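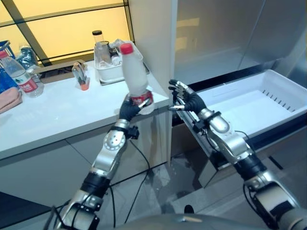 How full can a bottle be before it goes in the freezer drawer?

Leave 4 cm of air below the cap on a 1000 ml bottle and stand it upright until it is frozen through.

Jana Lammers wrote:
> Mine go in full to the neck and the Prera drawer no longer
> shuts. Is 2 cm of space enough? Also, do the slots in the
> drawer wall need to stay clear?

2 cm is short for that size. Water gains close to a tenth in volume as it freezes, and the base bulges first — that is what catches the drawer above. Keep the slots clear on any drawer that has them. My Joltov took 16 hours with bags pushed against them, noticeably less without.

Thin-walled bottles split at the seam after a few rounds, so check them before refilling.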